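### 3.2 台面与器皿的摆放

本节讨论单件器皿在木质台面上的摆放习惯。前期访谈中，多数受访者把杯子放在手边，用完后不立即收回，杯口朝上，等到下一次整理台面时一并处理。Merrick 在预备研究中将这类器皿称为“滞留物”，本文沿用这一说法。

记录共 156 条，其中 23 条因台面上只涉及餐具而未纳入分析。其余记录按器皿与台面边缘的关系分为两类：靠边放置与居内放置。编码由两名研究者分别完成，意见不一致的条目经讨论后确定。深色器皿在浅色木面上轮廓清楚，编码时分歧较少；透明玻璃杯的分歧最多，常需回看相邻记录。
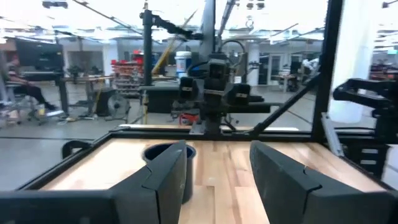
**图 4** 浅色拼板木台面上的深蓝色圆筒形杯，杯口敞开；台面外缘为黑色金属边框。

图 4 中的台面由木条拼成，各条色泽深浅不一，纹理明显。Pirihi 认为，拼板的接缝会被使用者当作摆放时的参照线，杯子和碗常沿接缝排开。本研究的记录只能部分支持这一看法：在居内放置的条目中，接缝与器皿位置的对应并不稳定，餐后时段尤其松散。

台面边框的影响较为明确。受访者提到，有金属边框的台面让人觉得边界清楚，杯子可以放得更靠外；没有边框时，他们会习惯性地往里推一些。这一差别在早晨的记录中最常见，傍晚整理之后则减弱。杯子的材质未单独编码，3.3 节只按口径和高度讨论。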